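Nistik in Pictures: The Red Table and the Brick Wall

Cludville, August 2021

Welcome, and thank you for stopping by the gallery page! We've been promising friends and customers for ages that we would put up some pictures of the back room at Nistik, and the promise kept sliding down the list, first behind the painting, then behind the shelving, and then behind the long business of finding a lamp that all of us could live with. Well, the lamp is in and the cloth is on the table. If you only know us from the shop out front, you may not have guessed there was anything behind the door except boxes, and for a good long while you would have been right.

A bit of background for those of you who like that sort of thing (and if you don't, do skip ahead, we won't be hurt). We have been at 101 Machala Street for almost eight years now, selling secondhand housewares, lamps, linens, and whatever else comes through the door in need of a good home. The back room was storage from the day we moved in. You went in sideways, you found what you wanted or you gave up, and you came out dusty. Last October we finally emptied it, one carload at a time, and found a perfectly pleasant room waiting for us, with brown brick and a white wall, and no excuse left for not using it.

The red table

We wanted one table in the room that people would walk toward. The brick is lovely but it drinks up the light, and everything we tried in front of it at first, the cream cloth and the oatmeal cloth and a rather nice blue stripe, ended up looking a little tired. The deep red was folded at the bottom of a linen drawer and we only pulled it out to get at what was under it. One of us shook it out over the table for a joke, and then we all stood there being quiet for a minute, and that was the end of the blue stripe.
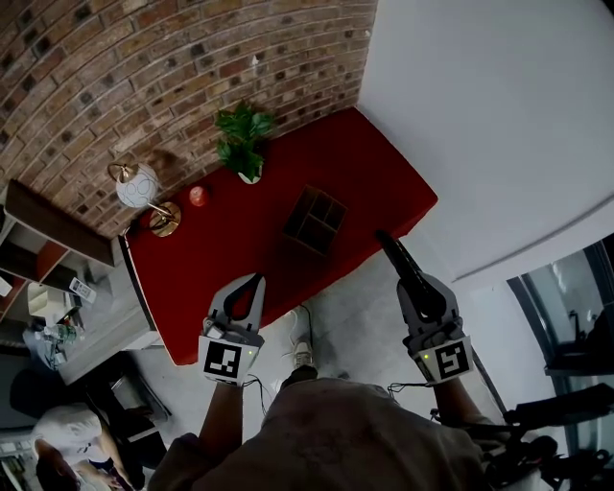 Red is bossy, as anyone who has ever owned a red sofa will tell you, and it took us a few tries to learn what gets along with it. Green does, which is why a leafy plant in a plain white pot has been given such a good spot toward the back. Brass does too, or anything with that warm gold color, and dark wood looks as if it had been waiting for red all its life. Silver things go a bit chilly on it. We had a pewter jug there for a week and kept finding reasons to carry it somewhere else.

The lamp is the one piece we get asked about the most, so let me save you a phone call. It has a white globe shade with faint gray lines on it and a curved gold-colored arm, and it came to us from the Utum house clearance along with a carton of odd plates and more curtain hooks than any family could need. The tag says $217, which has made one or two people sit down, and I will admit that the price is partly there to keep anyone from buying it. We like it so much! If you really, truly love it, come and talk to us, but be ready for some long faces.

The dark wooden lattice box, the open square one with all the little compartments, is a different matter. We would be glad to see it go to somebody who will use it. People have suggested rolled napkins, spools of thread, seed packets, tea, keys, and a collection of thimbles, and every one of those seems right to me. My own idea was Christmas ornaments, the small glass sort that always get broken in a shoebox, but then it would spend most of the year in a closet, and that seems a shame for something with such a nice pattern to it. Come and pick it up and see what it puts you in mind of.

Along the brick

The brick was here long before we were, and I could go on about it for a whole page of its own. We thought about painting it white to match the rest. We even bought the paint. What stopped us was washing a patch of it first, to be good and do the job properly, and seeing the different browns and tans come up from under the dust. The paint went on the shelves in the cellar, where it still is, if anybody in Cludville needs some. The plain white wall beside it gives your eyes a rest, so we have left that one alone and have so far resisted every urge to hang things on it.

The ceiling we can take no credit for. It is white and ribbed like a washboard, with the pipes running across it in full view, and our first thought was to hide the whole business with fabric. A friend of the shop talked us out of that, very kindly, over a plate of our own cookies, and we're grateful now. It gives the room a bit of a workshop feeling, and it keeps us from getting too fancy.
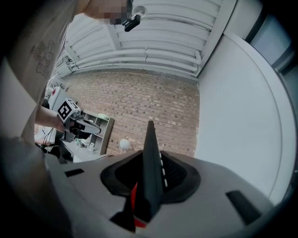 Shelving was the part we argued over. Half of us wanted an old dresser with doors, so that the muddle could be shut away at the end of the day, and the other half wanted open shelves, so that people could see what we had without asking. Open shelves won, in light gray, and on the whole I think they were the right choice, though I was firmly on the dresser side and haven't entirely given up. Gray is kind to small things. A bit of pale green will sit up and sing on it, and you can move pieces around all afternoon without anything looking badly wrong.

The white tabletop next to the shelves is where things gather. Every shop has a place like that, I suppose. Something comes in, it needs a wipe or a tag or a second opinion, and it gets set down there "for a minute" along with the rest. We do try to clear it, and it does stay clear, sometimes for as long as it takes to make a pot of coffee. Regular customers have learned to look there first, and some of our nicest sales have been of things that never made it as far as a shelf.

If you'd like to come and see it

The back room is open whenever the shop is, from 8 in the morning on market days and a little later the rest of the week. Come through the front, go past the linens, and push the door with your shoulder, as it sticks in damp weather. You are welcome to lift things, turn them over, and ask what they cost. Children are welcome too, and we only ask that they be kept a short arm's length from the glass.

We still have a rug to find. It has to be something that can stand next to the red without picking a fight, and it has to survive our boots, and so far each one we've carried in has been carried straight out again. If you have one rolled up in your attic, brown or sandy or a soft old green, please bring it by Machala Street and let us try it on the floor. We'll make the coffee, and there are usually cookies if you get here before we do.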